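Do You Need a Robot Vacuum That Maps Your House?

Mar 13, 2022

I have been asked this three times since Christmas, which is more than anyone has asked me about anything else I own, so I'm writing it down once and I'll send people the link.

The background is that we bought a Drernik last spring. It's the one with the laser turret on top that spins and learns your floor plan. Before that we had a Zirnent, the cheap kind, which has no idea where it is and drives until it hits something. The Drernik cost $300 more. I was against it. My wife was for it, and she had watched a great many videos.

What the videos say is that mapping makes a vacuum clean better. I don't see how it could. The suction is the suction. A brush going over a rug picks up what it picks up whether or not the machine knows it's in the den. What mapping gets you is coverage, meaning it goes over every part of the floor one time and quits. The Zirnent went over most of the floor, some of it five times, and missed behind the recliner on most days. If you run the thing daily, though, it gets behind the recliner sooner or later. The dirt doesn't mind waiting.

The speed part is real, I'll grant that. Our downstairs used to take until the battery died. Now it takes 40 minutes. But I'm at work when it runs, so I've saved time for a vacuum.

About the app

The app wants an account, your location, and permission to send you notices. I said no to the notices and got them anyway until I dug up a second setting under a different menu. It also keeps a running total of everything the vacuum has ever done. Ours has cleaned 2,277 of something. The screen doesn't give a unit. I wrote to support to ask, and they sent me back a link to the manual, which doesn't mention that screen.

Then there are the zones. You can draw a box on the map and tell the vacuum to stay out of it, and I admit this is handy for the dog's water bowl. We did it with the Zirnent by setting the bowl up on the hearth.

My neighbor Sadia Khattak has the same model and loves it, and I promised her I'd put in her side. She has cats and a long hallway, and she sends hers out to the litter corner twice a day from her phone. She says the map is the whole point for her. Fair enough. She also has no rugs with fringe and no floor lamps, and I think a house like that would be kind to any machine you put in it.

Things that matter more than the map

The brush roll, first. The old one had bristles and wrapped itself in hair every week, and I'd sit there with scissors. The new one is rubber and I cut it free maybe once a month. That alone is worth some money to me, and you can get it on machines with no laser at all.

Next, the bin. Both of ours have been too small. The store will steer you toward a dock that empties the bin for you, and the dock takes bags, and the bags are how they keep getting paid. I priced them at Meijer and put them back on the shelf. Emptying the bin over the trash can takes me less time than finding the bags would.

Then thresholds. We have a raised strip between the kitchen and the dining room, and the Drernik gets over it if it comes at it straight. If it comes at an angle it sits there spinning a wheel. It knows exactly where it is on the map while it does this. Measure your strips before you buy anything, and don't trust the number on the box.

Parts are last. I ordered side brushes from Relgate and they fit, and they were half what the maker charges. Check that somebody sells parts for the model you're looking at. Elis Humphreys wrote in after my post on carpet cleaners to tell me he'd thrown out a perfectly good robot over a wheel he couldn't replace, and I believe him.

So, do you need it?

If your floor is all one level and pretty open, I'd say get the dumb one and run it every day. If you have two floors, or a lot of rooms, or you can't stand to watch a machine clean the same spot over and over (this was my wife's real reason, she has since told me), then pay for the map. Wait for May if you can, when ours went on sale two weeks after we'd bought it.

And keep your old upright. We still drag ours out for the stairs.

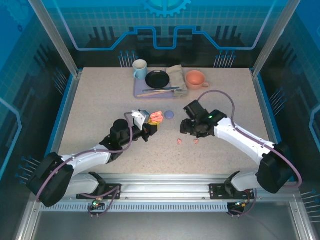

Comments and Corrections

Comments are open for two weeks and then I shut them off because of the spam. If you know what unit that total is in, please tell me. I've had guesses of square feet and minutes, and neither one works out when I do the math.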